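Mallette pédagogique Cilari – Bien-être et prévention en milieu scolaire

Éditeur : Gramard
Public : élèves de 12 à 17 ans
Réf. : 924
Disponibilité : en stock, expédition depuis l'entrepôt de Kistville

Présentation

La mallette Cilari permet aux établissements d'organiser des séances d'écoute et de parole sur la détresse psychologique, le harcèlement et l'isolement. Le travail part de la musique. Les élèves écoutent un morceau, en discutent en petit groupe, puis écrivent quelques lignes ou un couplet, seuls ou à deux. Aucune formation musicale n'est demandée à l'adulte qui anime.

Une séance dure une heure de cours. Le guide prévoit aussi une version courte pour les établissements qui ne disposent que de la pause de midi. Il est recommandé d'animer à deux adultes, dont l'un connaît déjà la classe. L'infirmier ou le psychologue scolaire doit être prévenu des dates à l'avance, et ses coordonnées figurer sur la fiche remise aux élèves.

Contenu de la mallette

Guide de l'animateur, broché, avec déroulé des séances
Jeu de cartes « Dire et entendre »
Carnets d'écriture pour une classe entière
Enceinte portable Poduval et câble de recharge
Carte d'accès aux enregistrements et aux paroles
Affiches de salle à compléter avec les contacts locaux
Fiche « Que faire après une confidence » pour les adultes

Les carnets et les affiches peuvent être recommandés séparément. Le guide est fourni en français. Une traduction anglaise est téléchargeable avec le code imprimé sur la carte d'accès.

Enceinte Poduval

L'enceinte fonctionne sur batterie ou sur secteur. Le niveau sonore convient à une salle de classe ou à un foyer ; pour un gymnase, prévoir la sonorisation de l'établissement. Entrée filaire et liaison sans fil. Garantie 2 ans, hors batterie.
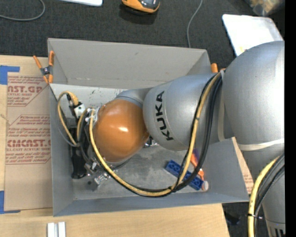
Bras KUKA au-dessus d'un bac gris.

Conditionnement et livraison

La mallette est livrée montée, dans un carton double paroi. Les commandes passées avant midi partent le jour même. Pour la rentrée, nous conseillons de commander en juin : les délais s'allongent nettement pendant l'été. Les établissements publics peuvent payer par mandat administratif, sur présentation d'un bon de commande signé.

Retour possible si les carnets sont encore sous film. Les frais de retour sont à la charge de l'acheteur, sauf erreur de préparation.

Utilisation

Presque 2 000 élèves ont suivi les séances pendant la phase d'essai. À la suite des remarques des équipes, les cartes ont été réimprimées en plus grand format et l'exercice d'écriture collective est devenu facultatif. Les élèves peuvent garder leur carnet. L'animateur ne le ramasse pas et ne le note pas.

La mallette est un support de prévention. Elle ne remplace ni une consultation ni un suivi. Si un élève évoque des idées suicidaires, ne le laissez pas seul, prévenez immédiatement le référent santé de l'établissement et, en cas de danger immédiat, appelez les secours.

Questions fréquentes

Peut-on utiliser d'autres morceaux ?
Oui. Le guide contient une grille pour choisir un titre et vérifier que les paroles conviennent à l'âge du groupe.

Faut-il une connexion internet en classe ?
Non, à condition d'avoir téléchargé les enregistrements avant la séance.

La mallette convient-elle à un club ou à une maison de jeunes ?
Oui, avec un groupe stable d'une séance à l'autre. Compléter alors les affiches avec les contacts de la structure.

Produits associés

Recharge de carnets Cilari, réf. 1252
Lot d'affiches de salle
Housse de transport pour enceinte Poduval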